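> For those who fix an old bathroom: does a corner shelf hold on tile without drilling? My landlord in Setik does not allow holes. Also, which finish for a wood table near the sink?

Hello all,

I will start with the table, as I know this part better. I used hard wax oil from Plirketti, two thin coats, and I waited one night between them.
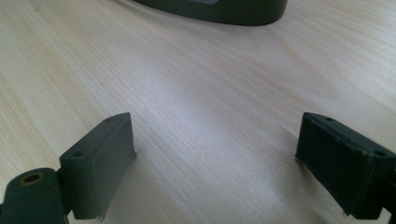 *Pale wood, grain still easy to see.*

Please sand only along the grain. I used paper from the shop in Clasov and paid 438 for everything, oil included.

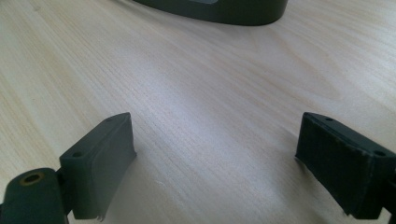

Water marks come mostly from cups and soap bottles, so wipe the table every evening. Small scratches are a different matter. On light wood like this, thin dark ones show between the grain lines, and I would sand them lightly by hand before new oil.

Now the shelf. The Khaemba adhesive pads cost me 308 and mine have stayed up for 7 months. Clean the tile with alcohol first and leave the pads one full day before you load anything.

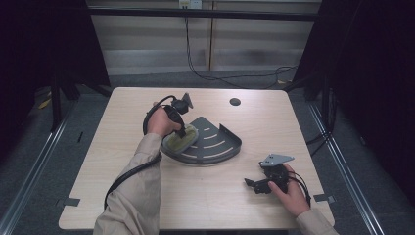

*Quarter-circle corner shelf with slots in the floor, sponge pad on it.*

I prefer slots to a closed floor, where soap collects. Keep heavy bottles on the tub edge.

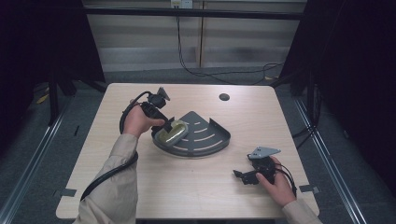 Can the pads be removed when you move out? Warm them with a hair dryer for a few minutes, then pull a thin string behind them.

Regards from Clasov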